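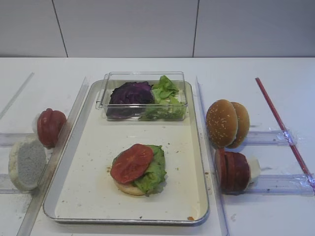
Station documentation for a food assembly cell: what has to be written down, and who signs it?

Our site at Wancombe is preparing a standard work sheet for a robotic assembly cell. The burger station is the first to be documented. Ingredients are presented at fixed positions on either side of the tray, with the tomato slices and bread to the left and the sesame bun to the right, and clear guide strips define each position. The lettuce and red cabbage share one clear container at the back of the tray. Our internal procedure requires a written layout for every station, but it was drafted for metal parts and says nothing on food. I would be grateful for advice on three points. Should the layout be recorded with measurements or with a photograph? Is adhesive tape acceptable as a means of holding the guides? How often should the crumbs be cleared from the tray?
Posted by Powell_Quality

Jhun Abella
Record both. A photograph tells the operator what the station should look like at the start of a run, and measurements allow it to be rebuilt after cleaning. Take every measurement from a single corner of the table and state on the sheet which corner was used. At Ilalmont we allow a deviation of 2 mm at each guide. Anything beyond that is entered in the log, and the positions are taught again before work continues. 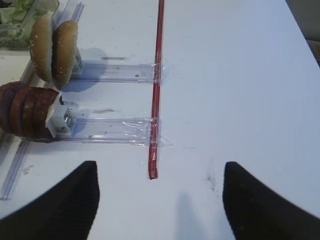

With regard to tape, our rule permits it during trials only. Tape lifts at the edges, collects residue and is difficult to wash. If it must be used, list each taped point on the sheet, inspect it at the start of the shift and replace it whenever the surface is removed for cleaning. For a permanent station, specify a mechanical fastening that can be taken apart without tools. Small hardware near food – screws, nuts, brackets – should be listed by location and checked before and after each run. A missing item is treated as a contamination event, and the product is held.

The gripper fingers belong on the same sheet. A textured surface holds food well but needs a brush and a proper rinse, so a wipe with a cloth should not be recorded as cleaning. We inspect ours after every 200 picks. Your own interval should come from your own hazard assessment.

Sign-off at our site requires 2 signatures, one from food safety and one from the automation group. Neither may sign for the other.

Muvier_Ops
We clear the tray every 40 cycles and at every change of ingredient. Please also check allergens, as sesame and wheat both need to be on the sheet.

R. at Line Support
Photograph only. Nobody on our floor reads the measurements. I do not know the rule on tape and would ask your local inspector.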